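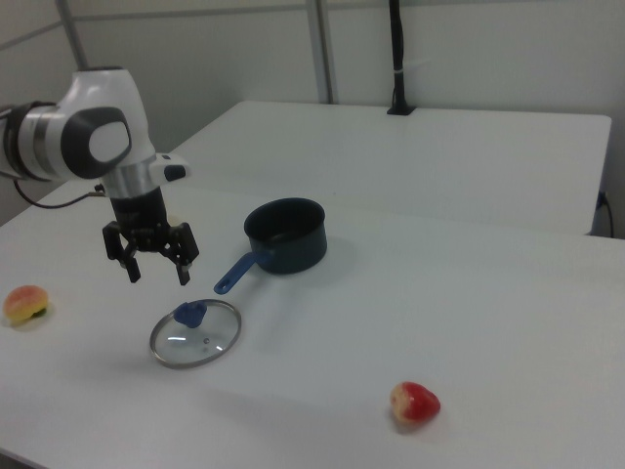

The Housewares Purchasing Group of Incombe Residential Services met on 8 June 2018 to settle the cookware order for the furnished apartments at Catterall Court. The minutes of the previous meeting were approved without change. The Chair reminded members that the present stock is mismatched and that tenants have asked for pans with fitting lids. The group then considered the navy saucepan with the blue handle, together with its clear glass lid, as the proposed standard pan for all kitchens. Members noted the hanging hole in the handle and the small steam vent in the glass, both of which had been listed as requirements in November.

2. Quotations

Two quotations were received. Kusevari offered 90 pans with lids at a total of $2,474, delivery included. Colteck offered the same quantity at a lower price but could not supply replacement lids separately. The group agreed that replacement lids were essential, as glass lids account for most breakages reported at move-out. The Kusevari quotation was accepted.

3. Kitchen hooks

It was asked whether the apartments have anywhere to hang a pan. The Maintenance Supervisor reported that the older kitchens have a rail over the counter and the newer ones do not. Hooks will be fitted inside the lower cabinet doors where there is no rail. Spending of up to $773 was approved.

4. Old pans

Usable pans will be offered to current tenants before the new stock is issued. Anything left after two weeks will go for scrap metal. One member asked that pans with loose handles be taken out first. Agreed.

5. Inventory cards

The wording on the move-in card will be changed from "pan" to "saucepan and lid," with separate boxes for each. The Secretary will have 1,000 cards printed.

6. Other business

The matter of dish racks was held over to the next meeting. The meeting closed at 3:40 p.m.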